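Porklow Block Retrieval Records
Data card and README, version 5
Last revised 14/03/2018
Shares: 27 | Comments: 5

Summary

The Porklow records document a bin-picking build undertaken by members of the Lallard shared workshop. The collection contains 1,000 attempts by an industrial arm to pick up loose blocks from a sheet-metal bin. It is intended for persons building similar cells in a home or shared workshop, and for those who wish to compare grasp planning methods on plain shapes.

Contents

Records are stored in 49 folders, one for each working session. Each folder holds the following:

- attempts.csv – one row per attempt, with start time, target color and result
- stills/ – overhead color pictures, named by attempt number
- joints/ – arm positions in plain text
- notes.txt – remarks entered by the operator on duty

Result codes are "held", "dropped", "missed" and "stopped". The code "stopped" applies whenever the operator ended the attempt by hand, whatever the reason. Folders from July onward also contain a gripper log. Earlier folders do not, and the missing values have been left blank.

Setup

The bin is clamped to the work table and its position is checked against tape marks before every session. Members who move the bin must return it to the marks and run the Idby alignment script before recording resumes. Sessions in which this step was omitted are listed in excluded.txt and should not be used for position studies.

Blocks are placed by hand. No fixed pattern is used. Blocks outside the bin are not targets and are not entered in attempts.csv.
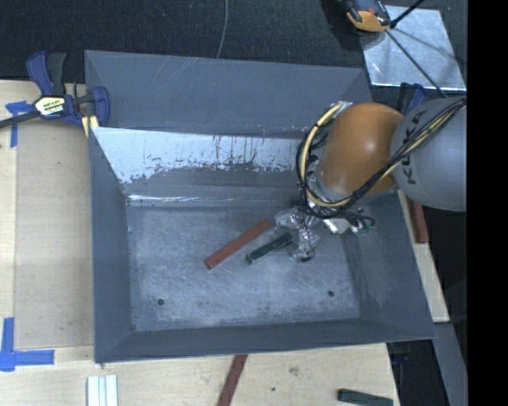

Figure 1. Arm over the bin, with one red and one green block on the bin floor.

Known Limitations

The bare metal floor of the bin is scratched and scuffed, and color detection was less dependable on it than on the painted test tray used by the Robles group. Users training a detector are advised to hold out whole sessions – single attempts within a session are too much alike to serve as a fair test.

Use and Contact

The records may be copied and adapted for noncommercial purposes, provided that the Porklow project is credited. Corrections should be addressed to Constanza Cáceres, records coordinator, and should state the folder and attempt number.

Related items
Idby alignment script: installation notes
Robles test tray: drawings and parts list
Lallard workshop: rules for use of the robot cell

© Lallard Shared Workshop | Contact | Back to top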